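Lillness Play Library, progress report to the Vosavier Fund
25 March 2023

The grant has now been spent on what we said it would be spent on, a sentence we did not manage to write last year. The building-block table is in use, and the Breltis shelving is up, on the second attempt.

Sorting took longer than planned. We inherited 2,304 blocks in 5 sacks, along with a quantity of biscuit. Washing them used 3 of the 4 weeks set aside for everything else, and the Darko drying racks arrived once they were dry. Sorting by colour was abandoned in favour of sorting by size, then resumed after complaints from the under-sevens.
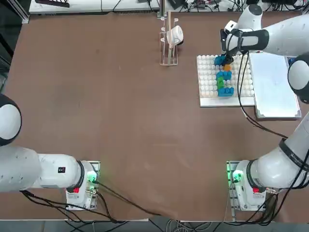 Page 3

The column on the white baseplate is mostly blue, with a bright green block and a small orange round piece let in for variety. Tall builds remain popular. The wire rack at the back of the table has a cup lying on it.

Still outstanding: lids for the storage tubs, and a second baseplate. We expect both by June and have underspent enough to pay for one.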